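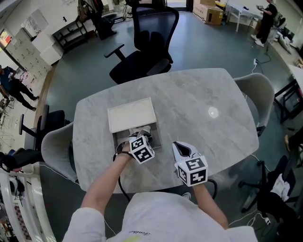 **What is a dining table?** A dining table is a table made for eating meals while seated, usually large enough for several people and kept in a kitchen, dining room or shared living space.

## Form and size

Most dining tables are rectangular, round or oval. Round tables suit small rooms, while long rectangular ones are common in halls and inns. Some models have a removable section, known as a leaf, that makes the top longer when guests are present.

## Materials

Solid wood was the usual choice for centuries. Stone, glass and metal tops came later, along with printed surfaces that copy the look of marble. Real marble is heavy and can be stained by vinegar or lemon juice – makers often advise sealing it.

## Regional use

In Galtby, the table was by custom placed near the stove and used for sewing and accounts between meals. The Sumgate household survey, completed in January, covered 2,536 homes, of which 2,492 had a table used for meals. In 39 of the remaining homes, meals were eaten at a counter. The Tondmont style, with three legs and a round top, is found mainly in older farmhouses.

## See also

- Coffee table
- Trestle table
- Luangrath furniture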